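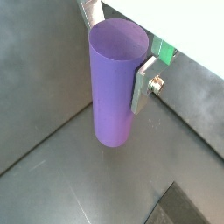 Fendmont to switch community hall and library to low-waste cleaning supplies

Media release
29th July

The town of Fendmont will change the way it buys cleaning products for its community hall, library and public toilets, following a trial at the Grurnell Street library that began in June.

Under the new arrangement, floor cleaner, hand soap and glass spray will be delivered in bulk drums and decanted into refillable bottles on site. The bottles will be colour-coded by use and kept in locked cupboards at each building. Single-use spray bottles will no longer be ordered once current stock has run out.

The supply contract has been awarded to Valtonen, a family-owned wholesaler based on the town's northern industrial estate. Valtonen was one of eight businesses that responded to the tender. The contract covers delivery, collection of empty drums and staff training, and includes a fixed price for the first year.

Guadalupe Trujillo, Facilities Manager at Fendmont, said the trial at the library had been straightforward for staff.

"We wanted to know whether refilling would add time to the morning clean, and the cleaners told us it didn't once the cupboard was set up properly," she said. "The labels were the main problem. The first ones came off when they got damp, so we've gone to a printed label that is fixed at the factory."

Before the trial, the library and its meeting rooms went through 924 single-use bottles a year. Most were put in the recycling, but pumps and trigger heads had to be removed by hand and went to landfill. The refillable bottles have replaceable triggers that fit every size in the range.

Ms Trujillo said cost was also a factor.

"Bulk product is cheaper by the litre, but you have to store it safely and you have to train people to dilute it. We've put money aside for both," she said. "If the cupboards aren't right at a particular building, that building won't change over until they are."

The next site will be the community hall, where two storage cupboards are being rebuilt with spill trays and better ventilation. Work on the cupboards will be done in the mornings so that evening bookings are not affected. The hall kitchen will stay open to hirers throughout.

The public toilets at the sports ground and the main street car park will follow. Soap dispensers at both sites are old and take a cartridge that is no longer made — these will be replaced with a wall-mounted model that can be filled from the top. The new dispensers have been ordered through Stutetti, which already looks after the plumbing fixtures at the sports ground.

Hirers of the hall will notice a few small changes. The cleaning kit in the kitchen will have three bottles in place of the current six, and a laminated sheet inside the cupboard door will show which bottle to use on which surface. Hirers are asked not to top up the bottles themselves or to mix in products brought from home. Empty bottles should be left on the shelf for staff to refill.

Community groups that lease their own rooms in town buildings can join the scheme at the same price. A starter kit for a small room costs $28, and a kit for a larger space with its own kitchen costs $100. Groups can keep their current supplier if they prefer.

Product safety sheets will be kept at each building and at the library front desk. Anyone with asthma, allergies or a sensitivity to fragrance who uses the buildings regularly is encouraged to speak to the facilities team. The floor cleaner and glass spray chosen for the scheme are unscented.

Media enquiries: Communications Office, Fendmont
Enquiries about joining the scheme: ask at the Grurnell Street library front desk during opening hours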